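Section 6. Setting Up a Shared Desk: Power, Cables and the Divided Box
November
By the Jiltham Workplace Manual editors

6.1 Scope

This section covers a single desk on a carpeted floor with a floor outlet box, one laptop, one wired mouse and one divided cardboard box for small items. Desks with built-in sockets are covered in section 7. The steps apply to the Brunindale and Cairns offices. Nananetti has raised floors throughout and uses its own sheet.

6.2 Before you start

You will need a tape measure, a soft cloth, four reusable cable ties and a pencil. Allow half an hour for a first desk.

CAUTION: Do not open a floor outlet box with a chair standing over it. Move the chair clear first.

6.3 Placing the desk

1. Clear the floor where the desk will stand and vacuum the carpet. Grit under a desk foot works down into the pile and cannot be reached later.

2. Put the desk in position so that the outlet box can be opened fully from the user's side or from one end. The nearest desk leg must be at least 132 mm from the edge of the box.

3. Measure the height from carpet to desktop at both ends. The fixed-leg desk stands at 743 mm. A reading of 744 mm at one end is acceptable on carpet. Anything more means a foot is sitting on a seam or on a cable.

4. Run a hand along the front edge. Light chipping does not put a desk out of use, but raised splinters should be rubbed down before the desk is given to anyone.

Note: Where the top shows a seam, do not stand the laptop across it. A slight step in the surface is enough to make the laptop rock.

6.4 Power

5. Lift the lid of the outlet box and check that the socket is free of fluff.

6. Insert the plug squarely. It should go home without being twisted.

7. Leave a small amount of slack next to the box, enough that a light tug on the cable is not passed straight to the plug. A low loop is sufficient.

8. Lead the cable to the nearest leg by the shortest route that does not cross the chair's path. Do not run it beneath the carpet.

CAUTION: A cable on open carpet between two desks is a trip hazard whatever its colour. If it cannot be moved, fit a floor cover before the desk is used.

9. The longest lead held in stock is 4000 mm. If this does not reach, move the desk. Extension leads must not be joined end to end.

6.5 Desktop equipment

10. Place the laptop towards the user's side, leaving room for the wrists. The other half of the desk is kept for the box and for work in hand.

11. Put the power adaptor on the desktop, label upwards, where air can pass over it. It should not be covered with paper or placed inside the box.

12. Gather any spare length of adaptor cable into a coil about as wide as a hand and fasten it with one tie. Do not pull the tie tight. Keep the coil clear of the desk edge, where a sleeve may catch it.

13. Set the mouse on the user's preferred side and check that its cable is not trapped under the laptop.

Note: Wide loops across the desktop are tolerable for a day. For a permanent place, bring the cables together at the back or side — whichever is nearer the outlet.

6.6 The divided box

14. Fold the box out flat, square the corners and slot the partitions together, long pieces first.

15. Stand the box open side up near the edge opposite the user, with all of its base on the desktop.

16. Place one kind of item in each compartment. Flat items go in on their long edge. Leave one compartment empty for things that have yet to be sorted.

17. Mark the contents in pencil on the inner wall. Ink cannot be changed when the box passes to the next desk.

CAUTION: The box is cardboard. Drinks are to be kept at the other end of the desk.

6.7 Final check

18. Sit at the desk and move the chair through its full range. No cable should touch the wheels.

19. Look beneath the desktop from a low position. Anything hanging under the edge should be lifted and tied.

20. Repeat steps 18 and 19 on the Monday after handover — cables shift in the first week.

6.8 Reference views 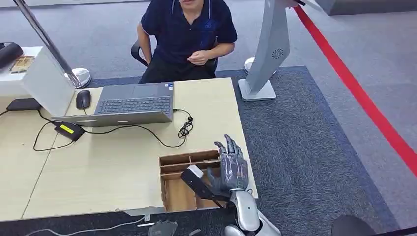 Desktop with laptop, mouse, adaptor and divided box. 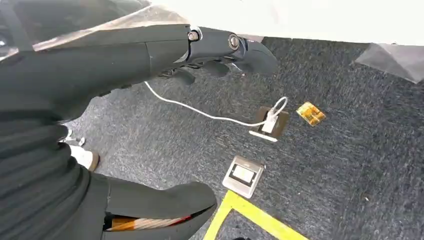

Floor outlet box with plug and cable.
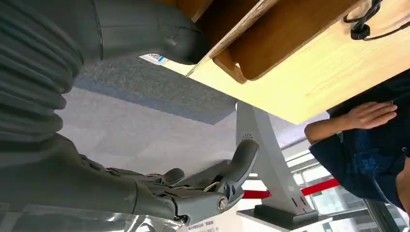

Desk edge from a low angle.
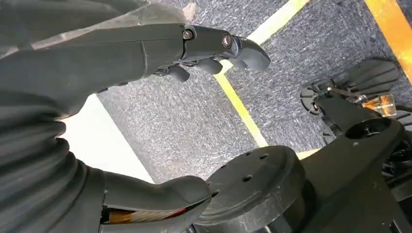 Speckled grey carpet.

One reader has since written in that step 12 should come before step 11, as the coil is easier to tie while the adaptor can still be picked up and turned over, and that four ties are too few for a desk with a second screen. Six were needed in that case, with the extra two used at the desk leg.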